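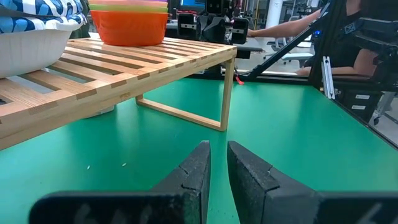
Stop Averaging My Bowls

I have a bone to pick with the success rate, and I'm going to pick it at length, so get a coffee.

You know the number I mean. You open a robot learning paper, you skip the introduction (we all skip the introduction), you go straight to the table of results and there it is in bold: the new method gets such-and-such percent on clearing dishes off a rack, the old method gets less, everyone shakes hands. I've written tables like that. I wrote one last January and I was pretty proud of it. And the longer I work on two-armed tabletop stuff, the less I think that number tells anybody what they want to know.

What set me off was a reading group. Ngan-ling Tai brought a paper, and I won't name it because the authors did nothing worse than what the rest of us do. It compared two ways of training a policy from human demonstrations. One learned each arm separately and glued them together with a sort of traffic signal. The other learned both arms at once as a single big thing. The second one won. Fine! I was ready to believe it. Then Bushra Kakakhel asked what counted as a success, and we all went hunting, and the answer was in a footnote to the appendix: an item counted if it ended up "at the goal location" before time ran out.

Well, what's that mean? If the robot drops a bowl from way up and it happens to land in the bin, that's a success. If it picks the bowl up, puts it down, picks it up again, shoves the rack halfway across the mat and finally gets the bowl where it's going with a second to spare, that's a success too, and it's worth exactly as much as a run so smooth you'd want to watch it twice.
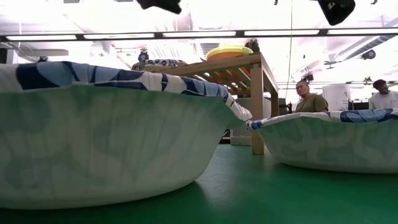 I went and did the thing I should have done with my own paper. I pulled up 40 of our old evaluation runs on the tidying task, the one with a raised wooden stand, some bright plastic bowls and soft-sided bins, and I sat there and watched them all, start to finish, with the score sheet turned face down. It took me most of a Friday. I wrote down in plain words what I saw in each one. Then I flipped the sheet over and compared.

Here's what bugged me. Sixteen of those runs were marked as successes and I'd written something like "yikes" next to them. I don't mean slightly clumsy. I mean one gripper had pinned a bowl against the stand while the other one pulled, or the arm had let go too early and gotten lucky with how the thing rolled. If a new person in the lab asked me whether the robot could do the task, and I showed them only those sixteen, they'd say no. And they'd be right!

Then there were the failures, which were almost worse, in the sense that I'd been throwing away good news. There were 6 where the robot did everything I'd hoped for, nice approach, nice grasp, nice handoff of the workspace from one arm to the other, and then it ran out of clock on the last item. Zero. Same zero as the run where it spent the entire episode poking the air beside a bowl.

Now, I can hear Saqib Qureshi already, because he sits near me and has said this to my face. His line is that with enough runs it all washes out. Lucky drops happen to both methods, unlucky timeouts happen to both methods, so the comparison is still fair even if each number is a little off. It's a reasonable argument and I believed it for years.

My trouble with it is that the luck isn't spread evenly. Different methods fail in different styles. A policy that commits early and moves fast gets a lot of lucky drops. A policy that hesitates gets a lot of timeouts. So when you compare the two with a clock and a "did it end up in the bin" check, you're partly measuring which personality your clock likes. Give the slow one another minute and the ranking might flip. We tried that with our own runs, and I'll tell you how it came out in a second, but first a word about bins.

Bins are generous. I mean that as a complaint. If you choose a big soft container with a wide mouth as your goal, you've picked the most forgiving goal there is, and your placing skill never gets tested. That's a fine choice if what you care about is the grasp. I've made that choice on purpose! Plenty of good work in this field needs the end of the task to be easy so it can look hard at the beginning. But then say so, in the main text, in a sentence a tired person can find. "Placement was easy by design." Five words. I have never once seen them in print, and I include my own stuff.

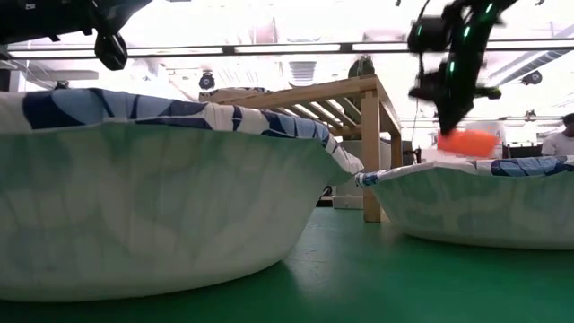

What we tried instead

So, the longer clock. We took the two policies from my January paper, the joint one and the split one, and reran them with extra time and no other changes. The gap between them shrank to where I wouldn't bet lunch on it. Our joint policy was still ahead, but a good chunk of what we'd been calling "coordination" in the write-up was just speed. That stung. I'd given a talk about coordination. I had a slide with arrows.

After I'd moped about it, Jordan Pickering suggested we quit scoring whole runs and score moments. For each item on the stand, you ask 3 things. Did the gripper close on the item it was going for, on the first try? Did the item travel without hitting anything it shouldn't? Did the robot let go when it was over the right place and low enough that you'd be okay with it if the bowl were your grandmother's? Each one gets a yes or a no from a human watching the video, and the human doesn't know which policy is driving.

It's not fancy. We call it the Plenda sheet, after the shared folder it lives in, and the folder was named by somebody who left before I got here, so don't ask me. Leonidas Kalogeropoulos wrote a little tool for it that he calls Evidov, which plays the clips in shuffled order and won't let you see the previous rater's answers. That's the whole apparatus.

And I like what comes out of it so much better. With the old number, I could say our method was ahead. With the sheet, I can say that our joint policy is no better at grasping, is clearly better at not bumping things on the way over, and is a bit worse at letting go. That's three facts I can work with on Monday morning. The letting-go thing in particular, I'd never have known. The wide bins had been hiding it the entire time, catching whatever we tossed at them.

(We think it comes from the demonstrations. When people are driving the arms by hand and the goal is a big soft bin, they get sloppy about release height, I certainly do, and the policy picks up the sloppiness along with everything else. I'd love for someone to check that properly.)

The other thing I've come around to is object variety, and how little a single average says about it. A bowl and a plate are different problems. You can pinch a bowl by its rim from lots of directions and get away with it. A plate wants you at the edge, at a decent angle, and then it's this big flat lever sticking out of your gripper, tipping whichever way it wants, ready to clip anything tall that's standing nearby.

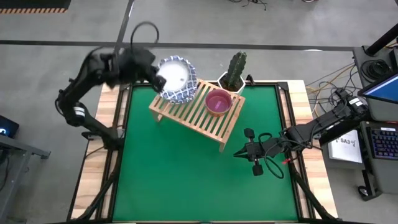
Average those together and you get a number that describes neither one. If my policy is great on bowls and lousy on plates, and yours is so-so on both, we might land on the same percentage, and a reader would figure our methods are about the same. They're not remotely the same! One of us has a plate problem and ought to go fix it. The other has an everything problem.

I asked Ngan-ling why she thought nobody splits it out, and she said it's the page limit. I think that's true and I also think it's a little too kind to us. A split table takes up maybe a third of a page more. We find room for the architecture diagram, the one with the pastel boxes. I've made some beautiful pastel boxes. If I had to choose, I'd lose the boxes.

Okay, the objections, quickly, because I've heard them all by now.

It's slow. Yes. Watching video is slow, and doing it with two raters is twice as slow. Bushra and I disagreed on the release question more than on the other two put together, and we had to sit down and rewrite it before we could go on. I don't see that as wasted time. Arguing over what "low enough" meant taught me more about the task than the training curves did.

It's subjective. Sure, a bit. So is deciding how long the clock runs, and which objects go on the stand, and whether a bowl hanging half over a bin's edge is in or out. Those calls get made in every paper. I'd just like them made out loud.

It can't be compared with earlier work. This is the one I don't have a good comeback for. If a group like Ondieki's has years of results under the old scoring, I can't ask them to go back and relabel all of it. What I'd settle for is both: keep the old percentage so people can line things up, and put the split numbers right next to it. Our Flornivon follow-up will do it that way, and if the reviewers grumble about the extra table, the pastel boxes are going in the appendix.

Saqib still says it washes out, by the way. He's agreed to rate the next batch of plates, so I'll ask him again after that.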